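Herkik at the Lynch: Questions About the Concerts
Updated in September by Agata Pagano, for the Clurnach music club 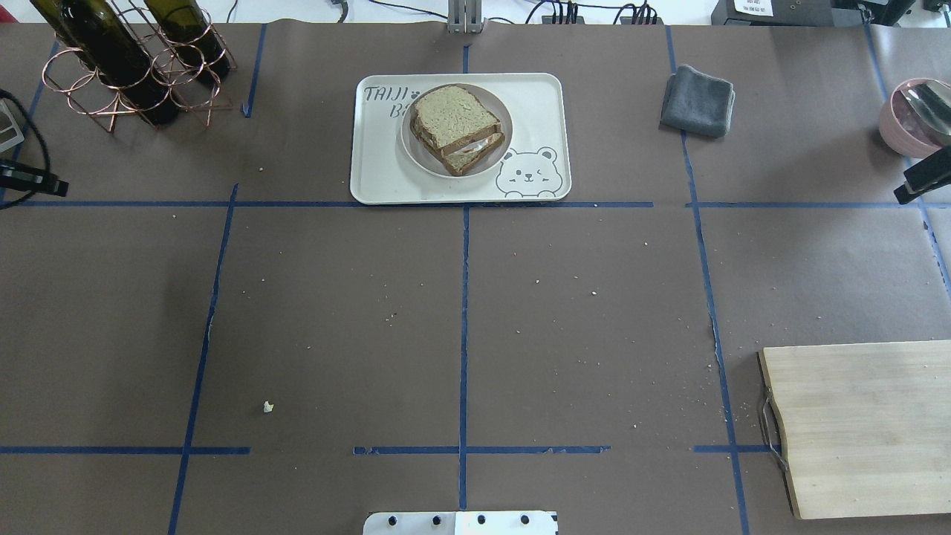
When does the music start?

Doors open at 19:00. The support act goes on the stage at 19:45 and Herkik will begin at 20:50. Please do not trust the older poster, which says 20:00 for Herkik. It was printed before we had a support act. The concert must be finished by 22:45 because of our agreement with the neighbors.

Who is the support act?

Stosell, a duo with accordion and electric guitar. They play on both evenings, but the sets will be different. On the first evening they play mostly the songs from their cassette, and on the second they want to try new material which has not been recorded yet.

Why are there two concerts and not one big concert?

The big room of the Lynch has permission for 173 persons when all are standing. Last year we had a long waiting list for Herkik and many people were disappointed. We asked the band if they would prefer a larger place in another town, and they answered that they like the sound of this room. So they will stay one night more.

Is the program the same on both evenings?

No. The first evening is the full second album, played in the order of the record, and after this some older songs. The second evening has no fixed list. The band told me they will decide in the afternoon, during the sound check. If you ask me which evening is better, I can't answer, I have bought a ticket for both.

How much is a ticket?

One ticket costs 20 euros, for one evening. There is no discount for buying the two evenings together. Students and people without work can write to the club before they buy, and we will send a code for a lower price. You do not have to send us any document with your letter.

Where can I buy it?

On the web page of the club, or at the bar of the Lynch when it is open. If you buy at the bar, please pay with cash, because the card machine belongs to the kitchen and the money then goes to the wrong account. We had this problem in spring and it took a long time to correct it.

Will there be tickets at the door?

We keep a small number for each evening. They are sold from 19:00, one per person, and it is not possible to reserve them by phone or by message. If you travel from far away, I recommend you not to depend on this.

I can't come anymore. Can I return my ticket?

Until one week before the concert, yes, and you receive the full price. After that we can't give money back, but you may give or sell the ticket to another person. There is no name on it, only a number. Please sell it for the price that you paid.

Can I change from the first evening to the second?

Yes, as long as the second is not sold out. Write to us with the number of your ticket. If your number is 1315 or higher, it is from the new system and you can make the change by yourself on the web page, under "My tickets."

Are there seats?

In the big room there are none, except one bench along the back wall. It is kept for people who can't stand for a long time. If you need a place on it, tell us before the day of the concert. The balcony is closed this season for repair of the stairs.

Can I come with a wheelchair?

Yes. The entrance from the yard has no steps, and the door is wide. Ring the bell on the left side and somebody from the club will open. The restroom on the ground floor is accessible. From the left side of the stage the view is best, and we will keep this part free until Stosell begins.

Can children come?

Under sixteen only together with an adult. It will be loud, mainly in the second half of Herkik's set, so please bring ear protection for children. For adults we have free earplugs at the coat check.

How do I get there and home again?

Bus 53 stops in front of the post office, and from there you walk around ten minutes along the river. The last bus in the direction of the station leaves at 23:10. If you want to catch it, go directly after the last song and collect your coat before the encore. For cars there is very little space. The yard is for the band's van and for visitors with a disabled parking card.

May I take photos or record the concert?

Photos without flash are fine. The band asks you not to film complete songs, especially on the second evening, when some of the music is still unfinished. If you want to photograph with a professional camera, write to me first and I will ask their manager.

Is there food?

The kitchen makes soup and sandwiches until 20:30. Drinks are sold all evening. Glass is not allowed in the big room, so you will get a cup with a deposit of one euro.

Will they sell records?

Yes, at the table next to the coat check, before the concert and after it. Herkik will have both albums on vinyl and the first one also on CD. T-shirts I am not sure about, the new ones were late from the printer when I last spoke with the band.

My question is not here. Who can answer?

Write to the club address at the bottom of the web page and put "Herkik" in the subject line. I read the messages in the evening, after my work, so an answer can take two days.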